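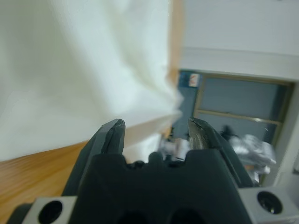

1. Scope of this report

Period ending 2024-10-07. Prepared by Madalena Salgado for the Caldeira program office. The report covers the drafting of the Trerkeo operating rules for two-arm cloth handling, and their trial use at the Sesholm site.

2. Status of the rules

Draft 2 was issued in March and has been applied to 278 sessions to date. Three clauses were revised after review:

Clause 4, bench condition. Only the cloth in use may lie on the table within reach of the arms. Tools and spare cloths are stored off the table.

Clause 7, mounting. Base plates are checked for tightness before the first session of each shift. Cables must leave the base on the side away from the work.

Clause 9, wrist view. Both fingertips must be visible in the wrist view with the gripper open. If either is hidden, the session does not start.

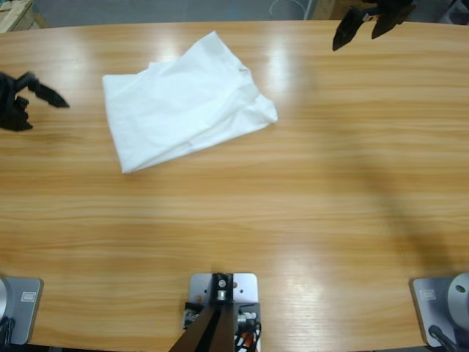 Table with white cloth, both grippers and the arm base plates.

3. Open items

Glare from overhead lights on the varnished or glossy tabletops is not covered by Draft 2. A limit will be proposed in Draft 3, together with a method of checking it from the fixed view.

Brorgate has asked that session logs be kept for up to 900 days. The present rule gives no retention period. A decision is needed from the program office before Draft 3 can be closed.

4. Next period

Complete Draft 3, repeat the operator briefing at Sesholm, and report deviations by clause number. No change to the budget is requested.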